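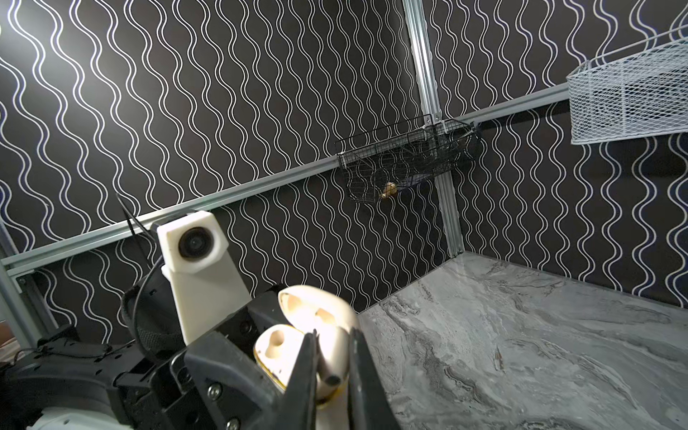
How often does the arm need a full check if only one or two people use it?
Every time the power's been off, plus the long list below once a month. Shared space, stuff gets moved, so the short list happens even if you were the last one on it.

Suvumum workshop, arm cell, monthly check – December
Status key: OK / WATCH / FIX BEFORE USE

FRAME AND ENCLOSURE
1. Corner post tight to rails. OK. Quarter turn on one bracket, rest fine.
2. Aluminum rails, no play when pushed by hand. OK
3. Wavy-line panels flat to frame, no corners lifting. WATCH. Left wall bows out a bit when it's warm. Not touching anything yet.
4. Mesh baskets secure on the framing. OK, but pls stop loading the little black one. It's small parts only, not a shelf.
5. Marble-look floor surface clean. OK, wiped.

POWER AND STOP
6. E-stop cuts motion from any pose. OK, tested at 4 poses.
7. E-stop reachable without leaning into the cell. OK
8. Supply brick (Morneck) not hot after a run. WATCH. Warm. Fan side was up against the wall, moved it out.
9. Plug strip off when cell is unattended. FIX BEFORE USE was the last mark, now OK. New switch fitted.

CABLES
10. Camera cable has slack through full wrist rotation. WATCH. Loops out behind the mount, want one more clip so it can't snag on the rail. Don't zip tie it tight, it needs to move.
11. No nicks or flat spots in the jacket. OK
12. Connectors seated. OK, one was half out at the controller end. Pushed home.

GRIPPER
13. Finger screws snug. OK. Hand tight plus a touch, the plate is easy to strip. Used the Cattaneo driver, put it BACK in the tray after.
14. Fingers close parallel, no rocking. OK
15. Grip force limit set for thin plastic. OK. Setting 9, leave it there. Someone had it at 64 which will crack a hinge lid no problem.
16. Finger faces clean. WATCH. Residue on one face, alcohol wipe only, no acetone.
17. Printed camera mount, no cracks at the base. OK. Spare is printed, in the drawer marked Fusia.
18. Cycle count since last finger swap. Under 2,000, fine till next month. 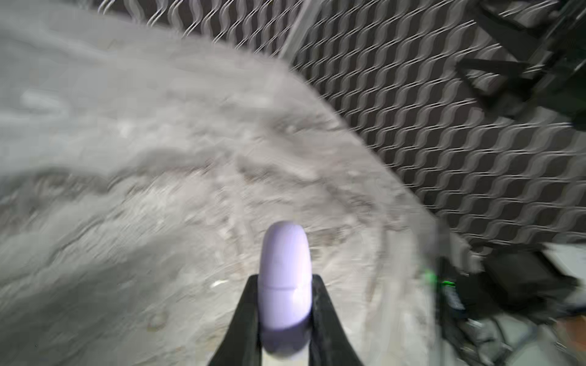 Section C: Moving checks (cell clear, one person on the stop)

19. Holds a smooth rounded part through a wrist turn. OK with the lavender capsule. Gripped from the sides, tips up near the seam. Higher than that and you're squeezing the dome, so keep the taught point as is.
20. Soft goods clear of the joints. WATCH. Gray fuzzy blanket is good for practice picks but the pile catches. Keep edges away from the base and shake it out before you start, lint gets in everthing.
21. Speed cap on for anything over fabric. OK
22. Camera picture usable while moving. WATCH. Background smears a lot on fast swings, held part stays pretty sharp. Slow down or add light if you need to see the fabric.
23. Straps and loose gear outside the swing. Check this each time, not just monthly.
24. Return to park without rubbing the rail. OK

TO DO
– clip for camera cable (10)
– screws for left panel, longer ones
– wipe fingers agian before next run
– label on the force setting

Next full check in January. Initial the sheet by the door when done, not this page.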